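Cell Notes: The Table Gets Its Grid Back, and I Remain Unconvinced

By Aparecida Portela
Jun 17, 2019
31 shares | 9 comments

Regular readers know my position on the tabletop cell. It was sold to us by Giltala as something you bolt down, plug in and forget. We bolted it down. We plugged it in. I have not been able to forget it for one working day since, and the maintenance log is now the longest document in the building.

Last week was the full strip and reset, the first one since we moved the cell out of the Coughlan bay. The official interval is 900 hours of run time. We went in at 2,454, which tells you how seriously the interval was being taken. I would like to say the arm was in terrible shape and I was right all along, but the joints were fine. Brakes held, no grinding, nothing loose under the caps. The base plate bolts took the torque wrench without moving. So that part of the sales pitch survives, for now.

The trouble is everything hanging off the arm. Kavbridge, who do our integration, wanted to reroute the gripper cable in a fixed clamp all the way down the link. Their argument is that a tidy cable lasts longer. My argument is that we tried that in the spring and the clamp nearest the wrist chewed through a jacket in nine days, because the wrist turns a lot further than the drawing says it does. We ended up leaving slack at the wrist. It looks sloppy and I expect to get an email about it. If it snags on something I will print the email here in full.

Then the tape. The blue grid on the work surface is how we put things back in the same place between runs, and half of it had been peeling. Two of us pulled the old lines, wiped the board with alcohol and laid new ones off a steel rule. Kavbridge offered us a software routine that would make the tape unnecessary. I asked whether it would also make unnecessary the person who has to put the carton back after it gets knocked over. They are looking into it.

After the tape came the reach check. We use ordinary stuff for this, a small upright carton, a couple of mugs and a wire rack, and drive the gripper down over each with the pendant at low speed. The carton goes first. It's light, and if your tool offset is wrong you find out by denting cardboard, and nobody has to order a new finger.
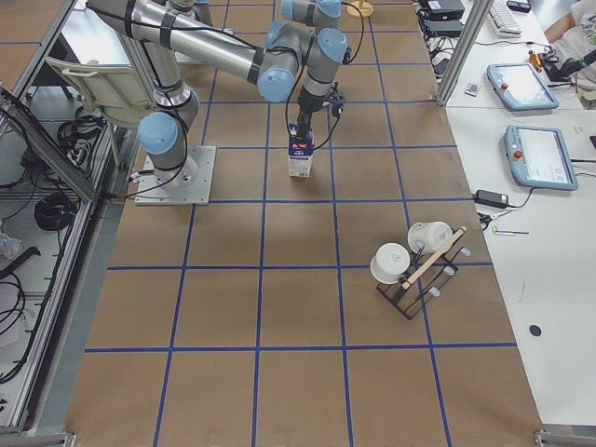 What still bothers me

The side table. Two pendants with bright screens and red stop buttons, both within reach of the same hand, and every new person picks up the wrong one at least once. I asked for labels in the last newsletter. I am asking again. A strip of colored tape on the arm and a matching strip on the pendant would cost us less than the coffee we drank while discussing it.

The lower shelf. Spare cable gets coiled and put down there "for a minute." Please take your coils home to the cable wall. When a lead fails I don't want to be guessing which one in the pile was the good spare and which one was pulled for being bad. We lost most of a morning to exactly that in June, and the lead we finally put in was the one we had taken out.

The numbers. Nomico's service bulletin says a reset of this kind should take 90 minutes. It took us from first coffee to the end of the day, with two people who have done it before. I'm willing to believe somebody did it in 90 minutes once, on a cell with no cables.

For the next crew, the order we settled on: power down and lock out, check the base bolts, wipe the joints and look at the caps, flex every cable by hand through the wrist's full travel, redo the tape if it lifts at the corners, reset the tool offset, then carton, mugs, rack. Write the run hours on the sheet before you start. Two of the last four sheets have that box blank, and then we all stand there arguing from memory.

I'm told the reset should buy us a quiet summer. I have put the next check on the calendar at the proper interval, in pen. Anyone who wants to shadow it can leave a note on my desk, and bring your own gloves, the box is empty again.

Recent items
Coughlan bay: who has the key now
Why we returned the second torque wrench
Giltala price list, with my remarks
Cable wall rules (please read them this time)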